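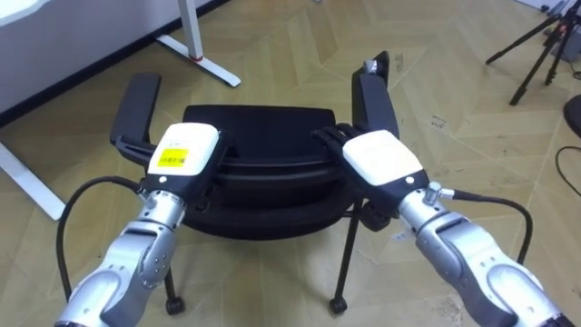

Glue bench notebook, January 2022

Back after the break. The bench is as I left it in December, meaning I now have to deal with whatever I was avoiding in December. Top of that pile is the hide glue.

For anyone reading over my shoulder: the job is the Woltthorpe writing boxes, which want their veneer put back down with something a later restorer can undo. Hide glue comes apart with warmth and damp. This is its great virtue and also how the boxes got into this state.

Old batch

Opened the jar from the back of the fridge. The label says "good" in my handwriting, no date. It was not good. Grey fur on top, liquid underneath, and a smell that cleared the tea area. Binned it and washed the jar twice. The new label says when it was made and what strength, and whoever writes "good" on a jar again can eat it.

New batch

Started with the Langat pearl glue. Soaked it in cold water overnight, water just over the top of the grains. By morning it had swelled to a stiff jelly, with a few hard bits at the bottom that I poked until they gave up. Into the double boiler, lid on, kept well under a simmer. The dial on our pot is a work of fiction, so use the probe thermometer. The dial's idea of "low" would cook a roast.

First brush-out was too thick and gelled before I'd put the brush down. Thinned it with hot water a splash at a time until it ran off the brush in one unbroken string, no drips, no lumps. Should have started there, as I apparently worked out last winter and wrote on page 20 of the previous book, underlined.

Test strips

Cut oak offcuts and glued up lap joints, same overlap on each, clamped them, left them a full day. Three lots: fresh glue on cold timber, fresh glue on warmed timber, and the Rarnetti liquid hide glue from the bottle, which I was hoping would win so I could stop making soup.

Broke them on the lever rig with the luggage scale. Figures are newtons at failure and the rig is only as honest as its hinge, so compare them with each other and nothing else.

Cold timber: the best managed 1,107, and the others let go so early I hadn't finished hooking the scale on. Clean glue line, no fibre pulled, which says it gelled before it wet the wood.

Warmed timber: all went past 2,000, where the rig runs out of travel. I leaned on one out of spite and the oak split beside the joint. Lovely.

Bottle glue: stuck well enough, but the squeeze-out was still tacky the next day. Checked the bottle and it's past its date, so that isn't a fair trial. Reorder before saying anything rude about it.

Conclusion, such as it is: warm the timber. Every book says to warm the timber. I have now spent two days confirming that every book is right.

Hammer veneering

Tried the fresh glue on a practice panel before going anywhere near the boxes. Sized the ground with thin glue, let it go off, brushed on a full coat, laid the veneer, damp sponge over the face, iron, then the veneer hammer from the centre out. Went down flat apart from one blister the size of a coin near the corner. Slit it along the grain, worked a bit of glue in with a palette knife, ironed and hammered again. Can't find it now except by tapping.

I then went over the whole panel tapping with a fingernail, like a man looking for a hidden door. Sounds solid. Will tap again in a week, as these things like to lift once you've put the tools away.

One grumble. The iron has scale in it and spat brown on the sycamore. Somebody has been filling it from the hot tap. It doesn't need water at all for this. It's the dry iron, which is why I wrote DRY on it. The marks scraped out, mostly.

Hulletti clamps

The new cam clamps arrived in the colour of a child's lunchbox. They're light and quick, and they hold fine on stringing and small repairs. They are not going near a lap joint again, as one of them crept and took the top piece sideways with it. That strip is the one in the bin with the swear word on it. Cork pads are already coming off two of them. I've put them back on with hide glue, so at least they're now restorable.

State of the boxes

Box with the brass corner: veneer loose along the front edge, old glue gone to powder. Brushed out what I could, vacuumed the rest through a stocking in case any bits of veneer went with it. One did. It's in the envelope taped to the lid.

Plain box: the hinge side has been mended before with what I'm fairly sure is epoxy. Heat didn't bother it. Neither did meths. Going to leave that alone until I'm in a better mood.

To do

Decant the glue into small jars, date them, freeze all but one.
Order bottle glue, in date.
Descale the iron, hide the iron.
New hinge pin for the lever rig.
Warm the ground properly before laying the front edge: hair dryer is too slow, try the heat mat from the bending form.
Make cauls for the brass-corner box, waxed face, 7 mm ply.
Read page 20 before starting next winter.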